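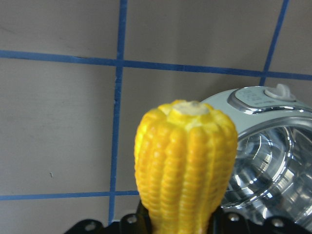 When a robot's grip goes wrong

Kernent is a robot arm. Its job — put toy corn in a little pot. Easy for you! But one day in September it squeezed way to hard. Why? A sensor in its grip was broken, so it couldn't feel the corn.
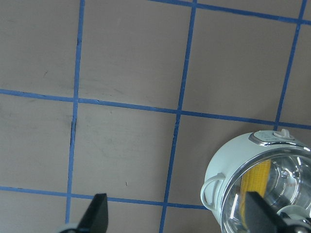

Lollero asks, could it squeeze a finger too? Yes! So hands off untill the arm is switched all the way off. 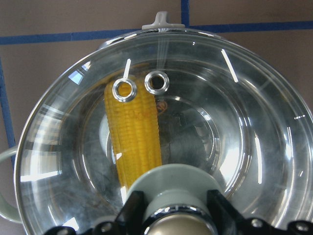 The fix took 10 minutes. New sensor, slow test first, and a grown-up by the stop button.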